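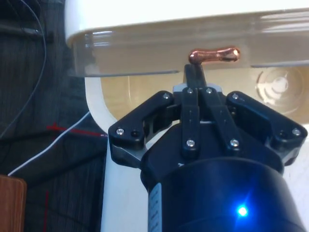
Slide 4. Wrist view, fingertip at the copper-colored part, container above.

Speaker notes, cell practice, Porden line

Start with the fasteners. The outer arms and inner links are held by round-head screws, and every one of them is on the check sheet. Our rule is a torque check every 500 cycles, with a paint mark renewed at each check. Sturkus asked for a longer interval. We kept 500.

Point to the cables on the left. The written practice covers three items: slack, routing, and distance from the working area. Slack is judged at full reach, never at the home position.

Status light. The blue LED on the wrist housing is bright enough to spread a haze over nearby surfaces. Ask integrators to test vision exposure with the light on.

Labels. The strip on the housing is too small to read from this view. Prollari records the serial number in the cell log before mounting. Do the same.

Clearance under containers: see section 3 of the handout. Of 81 stop reports in July, most gave no clearance value, so the form now has a required field for it.

Pause for questions, then slide 5, guarding.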